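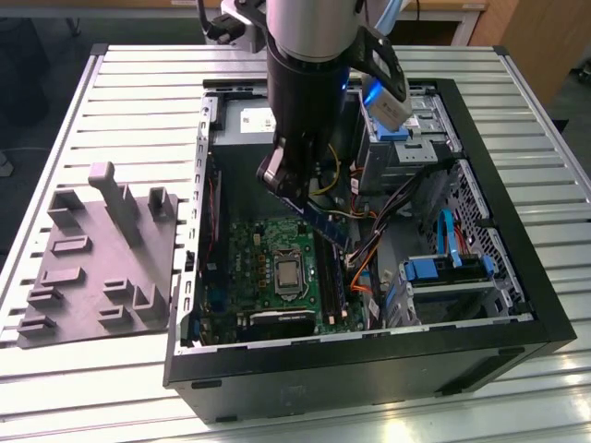 Notebook, November. Singing bowl and mantra room, Dranberg. Entry by J. Wunderlich, for the shared binder.

Purpose: settle the sequence for the Durga evening before Ifeoma prints the sheets. Previous entry (Mattes) left three points open: recitation count, bowl order, length of silence after the last round.

1. Recitation count

Full mala is 108, which everyone agrees on. The question was whether we do one mala at an even pace or two at a faster one. Tried both this afternoon with Mattes and Gisela.

Even pace, one mala: breath stays low, no strain in the throat. Attention drifted for me near the middle and came back when Gisela dropped her pitch.
Faster pace, two malas: Mattes lost his place on the beads twice. Gisela reported heat in the chest and a headache afterward. I had neither, but my voice was rough.

Decision: one mala, even pace. Anyone who wants the longer practice can stay on after the closing.

Josué's note in the margin of the last entry says his teacher had them build toward 1000 over a retreat. Fine for a retreat. We have one evening and people who work the next morning.

2. Bowl order

Seven bowls available, listed by the labels on the felt rings:
1 -- large, low, slow to speak
2 -- large, slight buzz if struck above the shoulder
3 -- medium
4 -- medium, nearly the same pitch as 3, beats against it
5 -- small
6 -- small, the Steinbach one, bright
7 -- very small, use padded striker only

Ran 1 to 7 ascending, then 7 to 1 descending. Ascending was agitating by the end, and Gisela opened her eyes at 6. Descending settled the room. Skipping 4 removes the beating, though Mattes likes it and hears it as the goddess's lion. Left it in for the opening and out for the closing.

Working order:
Opening: 3, 4, 1
During mala: none
Closing: 6, 5, 3, 2, 1

Bowl 7 not used. Return it to the shelf so it doesn't get stepped on again.

3. Silence

Gisela asked for 100 breaths. I counted mine and it was too long for the cushions we have. Tried 27 and it felt cut short. Have pencilled in 54, half a mala, counted on the beads by whoever leads. To be repeated with a larger group.

4. Text

Using Ifeoma's transliteration with long vowels marked. Two corrections to her draft: the anusvara is missing in line 3, and the colour of the cloth in the visualization should read red, as in the version we learned from. She wants a paragraph on the centre of the chest and the lotus there. Keep it to four lines or people will read during the chanting.

Page 297 of the Dender binder has the older melody. I prefer it. Mattes does not. Leaving the current one until we can hear both back to back.

5. Loose ends

- Incense: the sandalwood set Gisela coughing. Try none, or light it before people arrive and air the room.
- Josué to lead the closing. He has not confirmed.
- Felt ring on bowl 2 is worn through. Replacement cut from the old Risport blanket, not yet stitched.
- Ask Ifeoma whether the sheets can go on cream paper.

Next run-through with shoes off from the start and the heater turned off before bowl 3.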